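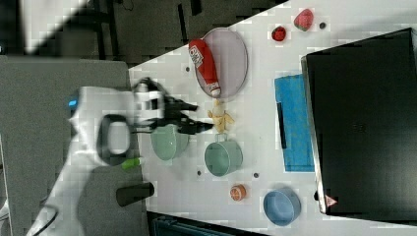 図1 見学先の作業台。ロボットアームのグリッパと皮をむいたバナナ、ケチャップのボトルをのせた皿など

ロボット工学概論 補足ノート 第11回 見学のまとめ

2025年6月29日

先日の見学、おつかれさまでした。行けなかった人もいるので、見てきたことと、授業の内容とどうつながるかを書いておきます。板書の代わりのようなものなので、話があちこちに飛びます(いつものことですが)。期末レポートの題材にする人は、後ろのほうの「レポートについて」も読んでください。

1. どこへ行ったか

お邪魔したのはハルヴォルセン(Halvorsen)という会社の、ラスゲート(Lusgate)にある研究棟です。年に一度のオープンデーで、午前が一般公開、午後が学生向けのデモという組み立てでした。私たちは午後の組です。受付で名札をもらって303号室に上がると、もう机の上にいろいろ並んでいて、正直なところ、最初は誰かの昼ごはんの途中かと思いました。

案内してくださったのはトリグヴェ・ルンデさん。デモの操作はゲルトラウト・ヴィスさんが担当で、二人とも質問にとても丁寧に答えてくださいました。うちの大学院のシヤボンガ・ケカナ君がこの会社で実習をした縁で実現した見学なので、廊下で会ったらお礼を言っておいてください。

2. 何をするデモだったか

課題は「片づけ」です。机の上のものを言葉で指示されたとおりにつかんで、指示されたところへ置く。それだけです。それだけなんですけど、これが難しい! 第4回で産業用ロボットの話をしたとき、溶接や箱詰めのラインでは、物の位置も姿勢も種類も最初から決まっているという話をしました。治具で固定してあるから、ロボットは目をつぶっていても同じ場所へ行けばいい。今回の机はその正反対で、何がどこにあるかは毎回変わります。

図1を見ながら読んでください。白い机の上に、食べもの、食器、文房具、布が一緒に置いてあります。黒いグリッパの二本の指がバナナのほうを向いていますね。指が少しぶれて写っています。アームの上のほうで青く光っている小さなランプも、遠くの席からよく見えました。

並べ方について、学生の一人が「わざと散らかしているんですか」と聞いていました。いい質問です。ヴィスさんの答えは「散らかし方も設計のうち」でした。似た色のもの、重なったもの、形の定まらないものを混ぜておかないと、うまくいったときに何ができるようになったのか分からない。これは実験計画の話そのもので、第9回でやった「条件をそろえる、でも簡単にしすぎない」の実例です。

3. つかむという動作

授業では把持を「接触点」と「力のつり合い」で説明しました。平行グリッパ、つまり二本の指で両側からはさむタイプの場合、考えることはだいたい次のようなことでした。

・どの向きからはさむか(接近方向)
・指をどのくらい開いておくか
・どこをはさむと重心に近いか
・どのくらいの力でとめるか

マグカップなら、縁をはさむか、取っ手をはさむか、胴をはさむか。図のマグは青緑で、取っ手がバナナのほうを向いています。取っ手をねらうのか縁をねらうのかで手首の向きがまるで違ってくるし、隣にボウルがあるとその分だけ入り方が制限されます。教科書の絵だとカップは一個だけぽつんと置いてあるので、この「隣が邪魔」という感覚がなかなか伝わらないんですよね。私も学生のころ、シミュレータの中では完璧につかめるのに、実機だと隣のものをことごとく倒すプログラムを書いて、研究室の先輩にずいぶん笑われました。

ボウルも厄介です。浅くて丸いものは胴をはさむと逃げるので、縁を上からはさむ方法がよく使われます。そうすると指の片方がボウルの内側に入る。中に何か入っていたら、そこにぶつかる。ではどうするか。これはレポートの題材にちょうどいいと思います。

皿にのったボトルについては、ルンデさんが面白い話をしてくださいました。ボトルをつかむだけなら、細長いものなので、胴の真ん中あたりを横切る向きにはさめばいい。ところが下に皿があると、指先を下ろせる深さが変わります。机の面を基準に高さを決めているプログラムだと、指が皿に当たる。人間は考えもしないことですが、ロボットにとっては「机の上のボトル」と「皿の上のボトル」は別の問題なんです。

4. やわらかいもの、薄いもの

休憩時間にいちばん盛り上がったのがこの話でした。

まず布。図では明るい青の布が四角くたたんであって、その上に細い黒のマーカーがのっています。マーカーを先に取るか、布ごと動かすか。「布を取って」と言われたとき、上のマーカーはどうするのが正解なのか。人間なら黙ってマーカーをどけてから布を持つでしょうが、指示の中にはそんなことは一言もありません。言葉の指示が省略だらけだということが、こういうところでよく分かります。

布そのものも、持ち上げると形が変わります。剛体なら位置三つと姿勢三つ、合計六つの数で状態が書けると習いましたね。布は書けません。四角くたたんである間は板のように扱えても、端をつまんだ瞬間に別のものになる。可変形物体の操作という分野で、今もたくさん論文が出ています。

それからバナナ。皮が開いた状態のバナナは、硬さが場所によって違います。皮のところと中身のところで同じ力ではさんでいいのかどうか。強くはさめばつぶれるし、弱ければすべる。ここで把持力の制御が出てきます。モータの電流から力を推定する方法と、指先に触覚センサをつける方法を第7回で紹介しましたが、どちらにも得意不得意があるので、ノートを見直しておいてください。

いちごのような小さくてやわらかいものも同じです。ただ、こちらは小さいぶん位置の誤差がきいてきます。ノートパソコンくらい大きいものなら数ミリずれても気になりませんが、いちごだとそうはいきません。反対にノートパソコンは、閉じた状態で机にぺたりと置かれていると、今度は上からはさむ場所がない。大きければ簡単というものでもないわけです。

5. 見る側の問題

認識の話も少しだけ。黒いものと白いものはカメラにとって苦手なことが多いです。奥行きを測るカメラの多くは、光を当てて返ってくるものを見ているか、左右二つの画像を見比べているかのどちらかです。つやのない真っ黒な面は光があまり返ってきませんし、模様のない白い面は見比べる手がかりがありません。白い机に黒いノートパソコンという組み合わせを見て、にやりとした人は授業をよく聞いていた人です。

もう一つ、隠れ(オクルージョン)の問題。図1では、グリッパの下に淡いミント色のボウルがありますが、指に一部隠れています。アームが動けば見えるようになり、また別のものが隠れる。自分の手で自分の視界をふさいでしまうんですね。対策としては、カメラを増やす、手首にカメラをつける、さっき見た位置を覚えておく、などがあります。最後の方法は、誰かが途中で物を動かすと困ります。午後のデモでも、エッベ・マグヌソンさんという若い技術者が、この「覚えておく」方法の失敗談をたくさん話してくれました。食器を取りに行ったら、そこにはもう何もなくて、空中を大事そうにつかんで運んだそうです。かわいいですね。でも工場だったら笑えません。

机に小さな穴がいくつもあるのに気づいた人もいるでしょう。図でも皿のそばやマグの手前などに見えます。こういう小さな暗い点を、画像だけで物体と区別できるかどうか。人間なら迷いませんが、色と明るさだけで領域を切り出す単純な方法だと、けっこうあっさり間違えます。第8回の演習で、しきい値の決め方に苦しんだ人は思い出してください。

6. 質疑のメモ

私が書きとめられた分だけです。抜けがあったら教えてください。

問 指はなぜ二本なのか。五本のほうがいいのでは。
ヴィスさんの答え 二本で足りる作業が思っているより多い。指が増えると制御も故障も増える。ただ、マーカーを持って字を書くような、持ったあとに持ちかえる作業は二本だとつらい。

問 失敗したときはどうしているのか。
ヴィスさんの答え もう一度やらせる。やり直せる失敗と、やり直せない失敗を分けて考えている。床に落としたら、今のところは人が拾う。

問 家庭に入るのはいつごろか。
ルンデさんの答え それを聞かれたらいつも「あと少し」と答えることにしていて、もう何年も同じ答えを言っている。(会場が笑う)

問 人が近くにいても安全なのか。
ルンデさんの答え 速度と力に上限をかけている。それでもデモ中は線の内側に入らないでほしい。

最後の質問については補足します。協働ロボットという言葉が独り歩きしていて、「協働用だから触っても平気」と思っている人がときどきいますが、それは誤解です。アームが安全でも、手に持っているものが安全とは限りません。スプーンと包丁では話が違う。安全はロボット単体で決まるものではなく、道具と作業と置き場所を含めた全体で評価するものです。試験にも出します。

7. ちょっと脱線

帰りの電車で、卒業生のヴィダル・ホルムグレン君に久しぶりに連絡してみました。今はジェンディコ(Jendico)で倉庫の自動化をやっていて、見学の話をしたら「机の上は楽しそうでいいなあ」と返ってきました。倉庫は箱ばかりで、箱は箱なりに、つぶれた箱、濡れた箱、テープのはがれた箱といった難しさがあるそうです。十一月にゲストで来てもらう約束をとりつけたので、後期の授業を取る人は楽しみにしていてください。私はもう楽しみです。

それから、ウェルデン(Wellden)の駅前でみんなで食べたワッフルがやたらにおいしかったことも記録しておきます。店の名前を控え忘れたので、覚えている人はメールをください。

8. レポートについて

題材は自由ですが、迷ったら次のどれかにしてください。

(1) 図1の中から物を2つ選び、それぞれについて平行グリッパでのつかみ方を提案する。接近方向、はさむ場所、力の三点には必ず触れること。
(2) 「皿の上を片づけて」という指示を、ロボットが実行できる手順に書き直す。省略されている情報が何かを挙げ、それをどう補うかを述べる。
(3) 図1の状況で、カメラを1台だけ足せるとしたらどこに置くか。その位置から見えるものと、まだ隠れるものを説明する。

(1)を選ぶ人は、簡単なものを二つ選ばずに、性質の違うものを組み合わせてくれるとうれしいです。布とマグとか、いちごとボウルとか。図を手で描いてくれるのは大歓迎、きれいでなくてかまいません。矢印の向きだけははっきり描いてください。去年は、指が上から来るのか横から来るのか読み取れない図がたくさんあって、採点中に自分の手をあちこちに曲げて確かめる羽目になりました。

(2)は短く見えて、書き始めるとどんどん長くなります。「片づける」が終わった状態を最初に決めておくと楽です。皿にのっているものをどこへ移すのか、皿そのものも片づけるのか、そのそばにある果物はどうするのか。自分で仮定を置いたら、仮定だと分かるように書いておいてください。

(3)は正解が一つではありません。天井につける案も手首につける案も両方ありえます。どちらを選んだかよりも理由のほうを読みます。

長さはA4で4枚まで。表紙はいりません。見学に参加していない人も、このノートと図1があれば書けるはずです。見学の感想は別の紙に書いてもらえれば、まとめてルンデさんにお送りします。採点には入れないので気楽にどうぞ。

次回は把持計画の続きで、摩擦円錐をやります。第6回のプリントを使うので持ってきてください。なくした人は研究室の前の箱に残りがあります。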